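Who Washes the Plates? Dish Habits in a Shared Student Kitchen
Final report, Households and Everyday Life
Ikechukwu Adebisi and Hamidreza Mahmoudi
Dec 1, 2024

1. Background

Arnside House has one kitchen and 22 residents, and every one of them will tell you they wash their own dishes. The sink tells a different story. We both live there, which our instructor called a conflict of interest and we called a short commute.

Our question was simple: when a dish sits unwashed in a shared kitchen, what finally gets it washed? Earlier reading for the course pointed to fairness, guilt and smell. We had our own money on smell.

2. Method

We kept a kitchen diary for 20 days, taking turns at breakfast and again before bed. We wrote down what was in the sink, what was in the drying area and what had been moved to the windowsill, a place Arnside residents use for dishes they would like to stop thinking about. We also interviewed anyone who would sit still. Most people were happy to talk, mainly about other people.

In the second half of the study we put up a sign. Hamidreza wanted it polite. Ikechukwu wanted it short. The final version said "Please wash your dish" and was later corrected in pen to "dishes," then to "fishes."

3. What we found

Plates get washed before pots. A plate takes a few seconds, and a person can do one while waiting for the kettle and feel like a good citizen for the rest of the evening. A pot with rice stuck to it is a weekend project.

Dishes with an owner also do better than dishes without one. The house set, all plain white and bought in bulk, spent the longest in the sink. Anything with a pattern or writing on it was usually gone by the next morning, since everyone knew whose it was. 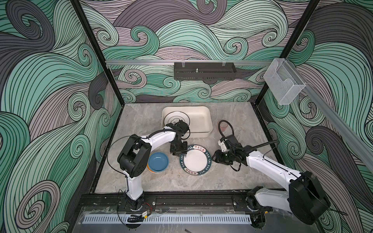
Several residents told us they had bought a distinctive plate for exactly this purpose, and then found that it worked on them too. One said she had never washed up so much in her life and wanted her plain one back.

The sign had no effect we could measure. Two residents said it made them feel watched. Neither washed anything as a result.

4. Problems with the study

We were seen writing in the diary, and people washed up when they saw us coming. Also, one of the authors left a frying pan in the sink for most of the first week. He maintains this was data.

5. Next steps

We would like to repeat the diary in June, when half the house has moved out and left its dishes behind.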